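Workshop notebook, 3 March 2021
Dye bench, back room

Third go at the walnut bath and I think I finally have something worth writing up properly, so this one is longer than usual. If you only want the recipe, skip down to where the numbers start.

Where we left off: the September batch came out a lovely deep brown on wool and a sort of sad tea color on cotton. I blamed the hulls at the time (they'd been sitting in the bucket all summer and smelled like it) but I've changed my mind. I went back through my old pages and the wool and the cotton didn't get the same treatment before they went in. The wool was scoured and rinsed twice. The cotton was washed once with whatever was by the sink and then I apparently decided that was good enough. It was not good enough! When I scoured a leftover piece from the same bolt this week, the water went the color of weak beer, and that was supposed to be clean cloth.

So, scouring. I know everybody already knows this. I knew it too and still skipped it. Cotton comes with wax and sizing and who knows what else on it, and the dye just sits on top and then leaves in the first wash. From now on every piece of cotton gets a long simmer with soda ash and a little of the Pleser soap before anything else happens to it. I let mine go two hours with the lid on and turned it whenever I remembered, maybe every fifteen minutes at the start and then a lot less once I got into sorting the button drawer.

On to the mordant. Last time I used plain alum on everything, and for wool I'm going to keep doing that. For cotton I tried tannin first and then alum, as in the Cimbridge handbook, the spiral-bound one with the coffee ring on the cover. Their instructions are fine but the order of the pages is maddening – the weights are in one chapter, the soaking times are in another, and the bit about not using an iron pot is in a footnote under a picture of a sheep. I've penciled arrows all over our copy. Please leave the arrows.

The numbers, then, for the cotton:

Dry cloth, 210 grams, all one piece before cutting.
Tannin at 8 percent of the weight of the cloth, so I weighed out 17 grams and called it close enough.
Hot soak in the tannin, off the heat, left overnight.
Alum bath the next morning, then a rinse, then straight into the dye without drying.

And for the walnut itself:

200 grams of dried hulls, broken up with the mallet (inside a pillowcase, learned that one the hard way).
Soaked three days, simmered one afternoon, strained through the old curtain.
Held at 42 degrees C for the first part of the dyeing, then brought up slowly.

That low start is the thing I most wanted to test. My hunch was that the streaks I kept getting came from dropping the cloth into a bath that was already hot, so the first folds to hit the water grabbed everything and the rest got what was left over. Starting warm and creeping up seems to even it out a lot. I had one pale patch near a corner where the cloth had ballooned up out of the bath with air under it, and otherwise I'm really pleased. The color is a warm medium brown, a bit redder than I expected, closer to a paper bag than to chocolate.

Things that went wrong, for the record. The kitchen thermometer reads high. I checked it against the glass one and it's off by three degrees, which explains some of my older notes and makes me want to cross out others. The Zuder hot plate has two settings in practice, nothing and volcano, and I had to keep sliding the pot half off it to hold the temperature down. I'd like to get a proper one with a dial that means something. Also I splashed the wall again. It's walnut, it isn't coming off, and I've decided it's a nice wall.

I did a side test too with a splash of iron water at the end, just on four little strips. Ten seconds turned the brown a cool gray-brown that I love. A full minute made it nearly black and, I think, a bit harsh to the touch. Iron is hard on fiber so I won't go past half a minute on anything somebody is going to wear. Keep the iron jar on its own shelf, and keep its spoon with it. I found that spoon in the madder last month and the madder has not been the same.

Next up is the textured cotton. Everything so far has been on flat plain weave and I want to know what happens when the surface has some relief to it. My guess is that the high spots will go darker and the hollows will stay a little lighter, so the pattern gets picked out for free. Or it all comes out mottled and I cut it up for dust rags. We'll see.
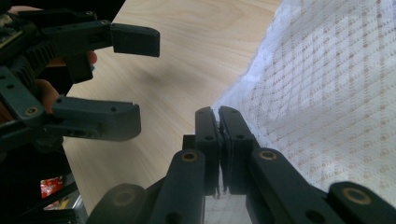 The bigger worry is shrinkage. I measured the plain piece before scouring and again when it was dry and pressed, and it had pulled in quite a bit more along the length than across the width. Anything with texture in the weave is going to draw up even more. So the plan is to scour a generous piece, dry it flat, measure again, and only then mark out the cuts. No cutting first and hoping. I did that with the pot holders and two of them are now coasters.

I also want to redo the wash test with a bit more discipline. Up to now I've been washing swatches in with my own laundry, and the results depend on whether it was a towel week. Each swatch should get its own jar, same warm water, same pinch of the Naqvi neutral detergent, shaken and left for half an hour, with a scrap of undyed cloth in there to catch whatever comes off. Then pin the swatch and its scrap side by side on the card. I've cleared the bottom row of the rack for the jars.

For light, I've taped one strip of each color in the south window with half of it under foil. I wrote the start date on the back of the tape. If you need the window for seedlings, move the strips up to the top pane, and try to keep the foil on.

Shopping, while I'm thinking of it: soda ash, we're down to the bottom of the tub. More alum. A second strainer. Rubber gloves in a size that fits a human hand. Some of that waxed tag paper, as the ordinary labels turn to mush in the bath and I ended up telling two of the swatches apart by their frayed edges.

The leftover bath is in the lidded bucket under the sink. It still has plenty of color in it, so don't pour it out. I'm going to run a skein of wool through it tomorrow and see how far it goes.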